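Briltside Neighbor Fund: Your Questions

Who can apply?
Any household in Briltside that has lived here since June. Renters count – so do folks sharing a home!
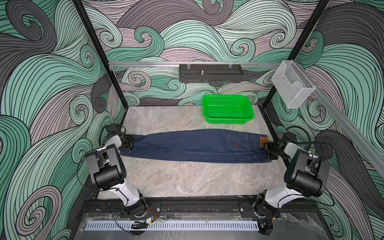 You don't have to be out of work, either. Plenty of working families get squeezed, and we'd love to hear from them too.

How much is a grant?
Up to $1000, paid once. It's a gift, so there's nothing to pay back.

What can I spend it on?
Rent, groceries, car repairs, school clothes – you decide.

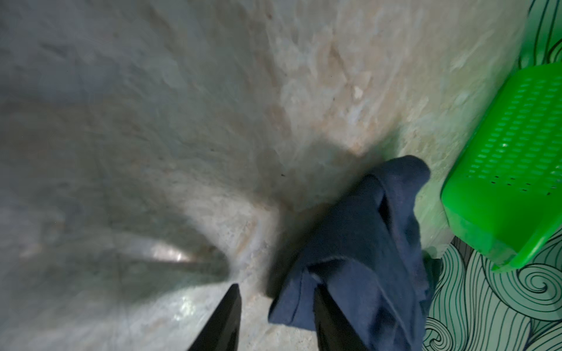 How do I apply?
Fill out the 2-page form at the Skaseo Center. We answer within 13 days, and we're thrilled every time we get to say yes!

Can I apply again next year?
Yes, please do!

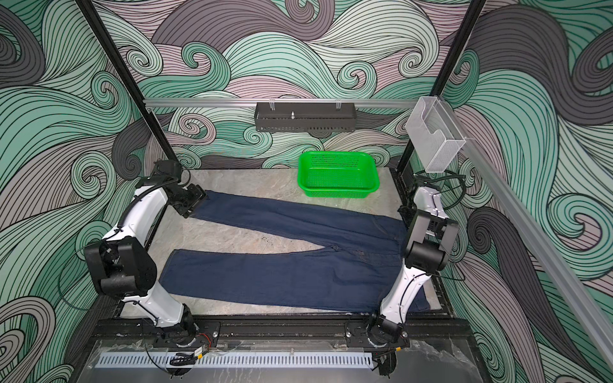

Marinescu wrote to ask whether a grant could go straight to a landlord. It sure can – just check the box on page 2.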